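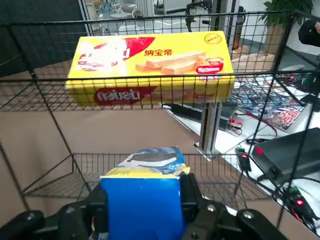 Why would you budget for the arm first and the hand last, asked a reader who signs as Pemton, when the hand is the part that touches the groceries? Fair point, and it got under my skin enough that I redid half the spreadsheet over it. So this gallery page has turned into a shopping page as well. Sorry to anyone who came for the pretty stuff!

I run the bench side of a small packing project in Roddale. We're trying to work out what it would take to have a robot pick snack boxes and put them in baskets, and whether we can buy that in pieces over a year or have to swallow it in one go. Most of my week is emails to suppliers and moving cables around. The photo went up first and the money talk goes underneath, same as always on these pages.

Blue cookie box in the jaws, yellow Nabati box lying in the wire basket. Cardboard cartons are our bread and butter for now, and the top flap on the blue one is a bit crumpled at the edges, so "rigid box" on a spec sheet is kind of an optimistic category. I've started asking suppliers to quote for soft cartons as well as hard ones.

Okay, on to what I'm buying and what I'm not.

Grippers

The quote from Prumthorpe came with a choice of two finger sets and a line for spares, and the spares line was the part I nearly skipped. Don't skip it. Fingers are cheap next to the body they bolt onto, but if you have to wait for a pair in the middle of a trial you've got a very expensive coat rack. I'm putting two extra sets in the first order and $200 aside for pads, screws and whatever else goes missing under the bench.

The other thing I'd ask for is the weight of the gripper with everything mounted on it – fingers, bracket, wrist camera, the lot. Payload on the arm's spec sheet is for everything past the wrist, and a box of wafers is nothing, but a chunky hand plus camera eats into the number before you've picked up a single snack. I went back and forth with Pavlović on this and they did send a proper breakdown in the end (on the third email, but they sent it).

Baskets

I love the wire baskets. They're easy to replace and you can see through them. They also have rims and crossbars exactly where you'd like to put your fingers, so if you're comparing grippers, measure how wide the jaws are on the outside when they're open, with the brackets included. The brochure gives you the opening between the jaws. The outside width decides whether you fit between the rim and the box. I wrote this on a sticky note and then lost the sticky note, so now it's on the internet.

We priced plastic totes too. They'd be simpler for the robot and a pain for everybody else in the building, who already have shelves that fit the wire ones. Wire stays.

Power and cables

My least favorite part of the budget and the one I was most wrong about. I had a single line that said "electrical" and a number I'd basically made up. Then you set up a table and there's a long power strip, black cables snaking all over, little boards with red lights on, and clip leads hanging off things. All of it costs something and all of it needs somewhere to live. I've split the line into three: power, data, and mounting. Mounting is the biggest of them, which surprised me! Trays, posts, clamps, a decent enclosure for bare boards if anyone's going to put a coffee down near them.

If you're at the planning stage, price the bench as its own item. Put the table, the strip, the enclosure and the cable trays on one order and get it in the room before the arm shows up.

Lighting

Shiny packaging and overhead lights don't get along. Part of the printing on the top of the yellow box is washed out by glare in the photo up there, and if your plan is to have a camera read labels, that's your money going out the window. I haven't bought anything yet. Pavlović suggested diffused panels, Prumthorpe suggested moving the table (free, my favorite kind of suggestion), and I'm going to try the table first.

Test stock

Laugh if you want but I have a groceries line now. The plan calls for 1000 picks before we sign off on a gripper, spread over 20 different packages, and boxes get tired. Corners go soft, flaps pop open, and then you're testing the robot against something no store would put on a shelf. I'm buying multiples of everything and retiring them when they get sad. Also budget for people eating the test stock. I'm serious, I've put it in as a percentage.

Timing

The lead time on the hand is 19 working days from Prumthorpe and they wouldn't promise anything on the arm until April, so I was all set to wait and order both together. Pemton's comment is what changed my mind. The hand goes first now, on a borrowed mount if it has to, and we'll open and close it on cartons at the bench while the arm is still in somebody's warehouse. If the fingers are wrong we'll find that out early and swap them before the expensive invoice lands.

Still on the undecided list: a second wrist camera, a service contract (the cheap tier only covers email, and I already know how the emails go), and whether the training day is worth it or whether I should just spend that on more fingers. Leaning toward fingers.

If you've bought from either of these two and got a better price on spare sets, leave it in the comments. I check them in the morning before the phone starts, and the order goes in at the end of the month.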